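Section 4: Closing up the seams on your Plurnavdale worktop

By now you should have all your panels sitting on the base and roughly where you want them. Good! I put my first Plurnavdale together on a November evening with bad light and ended up redoing half of it, so please pick a time when you can see what you're doing.

What you need: the hex key from the Lunddale parts bag, a soft cloth, a plastic card and a flashlight. The rubber mallet is optional (I hardly use mine).

1. Wipe the edges of every panel where they'll meet. Even a crumb of packing foam will hold a joint open.

2. Loosen the connector bolts underneath by half a turn. Don't take them out – the washers roll away and they're a pain to replace.

3. Start with the longest seam. Push the two panels together with flat hands, working from the back edge toward you.

4. Tighten the bolts a little at a time, going back and forth between them. If you crank one all the way down first, the far end opens up.

Caution: Hand tight plus a quarter turn is plenty. I stripped an insert by leaning on the key, and it was a long wait for a new one from Ellbridge.

5. Run the plastic card across the seam from both sides. If it catches, one panel is sitting high. Loosen the nearest bolt, press down, and snug it up again.

6. Leave everything alone for 30 minutes, then check the bolts once more before you do the angled end piece.

Note: The angled piece has its own two bolts and they're shorter, 18 mm. Keep them separate from the long ones!

7. Hold the flashlight low and look along each joint. A thin dark line between pale gray panels is fine, and it can look a touch wider near one end.

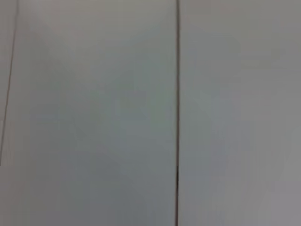 Do I have to put sealer in the seams?
Only if the worktop is going near a sink or you plan to wet-mop it. For a desk or a craft table I leave mine dry, and I just brush the dust out now and then.

8. If you are sealing, run a thin bead of Frerichs clear sealer along the joint, wipe off the extra with a damp cloth, and keep everything off the top for 90 minutes.

Once that's done, go on to Section 5 and fit the back rail.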